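Stasora 3 is out, and the planner finally knows when to slow down

2020-09-29

I've been hanging out for this one since April. Stasora 3 landed on our download page this morning, and the big change is in the motion planner. It used to treat the whole path from home to grasp as one job, so the arm would come in at full tilt and brake late. Now the last 90 mm gets its own plan, with its own speed limit and a much gentler stop.

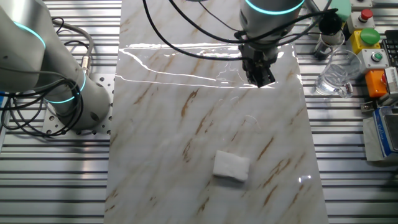

Soft things were what pushed us there. A rigid part forgives a sloppy approach, but anything light and squashy is a pain, and shiny benchtops make life harder again for the depth estimate. We threw 600 grasps at the new planner at our Bramwell bench before I was game to tag it, then the Mirkadham crew ran 2000 more in simulation and sent me a very long bug list (thanks, I think).

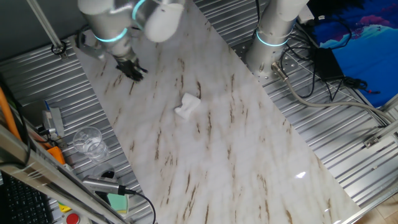 The other thing I'm chuffed about is Drorkura, our little log viewer, which now comes in the same installer. You can scrub through a run and see the planned path sitting next to the one the arm took, in colour, without exporting anything – I've already binned two of my old scripts.

Existing config files should load fine. If you set your own approach speed, check it after you upgrade, as the default has changed. Two-arm collision checking is still a bit slow and I'm working on that next.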